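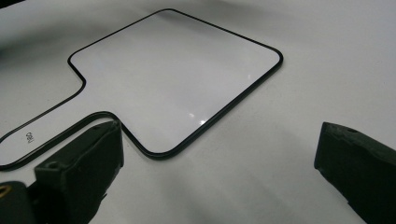

White board with the black rim, on a white surface.

From: Alfie Yeoman
To: sole-traders list
Date: October 27, 2018
Subject: Re: Instalments letter, do I have to pay the amount on it?

Quick one between jobs, sorry for the typos.

Short answer no, you can pick a lower figure. But read on before you do it.

> Got a letter telling me to pay tax by instalments from now on.
> First one is $2,000 and I don't have it sitting there. Last year
> was a good year because of the big Cabrera job, this year is
> nothing like it. Do I just pay what the letter says? Can I ring
> up and argue? Also the bookkeeper at Sirnis wants $144 just to
> look at it, seems steep for one letter.

Right. The amount on the letter comes off your last return. So one fat year and they assume you'll have another. No judgement in it, it's a computer doing sums.

You can vary it down. I did mine in May, went from a bit over $2,000 to $1,000 even. Did it online, no phone call. Keep your workings though, the actual page where you added it up. I stuck mine in the Sorbridge folder and then couldnt find it for a week.

The catch: guess too low and they can charge you interest on the gap when the return goes in. Mine came to $114. Annoying, not the end of the world. Next time I'd leave a bit more padding.

Other things, no order

- don't ignore the letter. Not paying and varying are two different things, and doing nothing is the dear one
- if you can't manage even the lower amount ask for a payment plan, before the due date if you can
- GST is separate. Lowering the income tax bit does nothing to it. I had a client at Stovow mix up the two and he was short on both
- anything you pay gets credited against the final bill, so it isn't extra tax, just earlier

On the $144, depends. If you've got your year to date figures handy do it yourself, its half an hour. If they're in a shoebox pay the bookkeeper.

What's your due date? You didnt say. If it's this coming one do it tonight.

Alfie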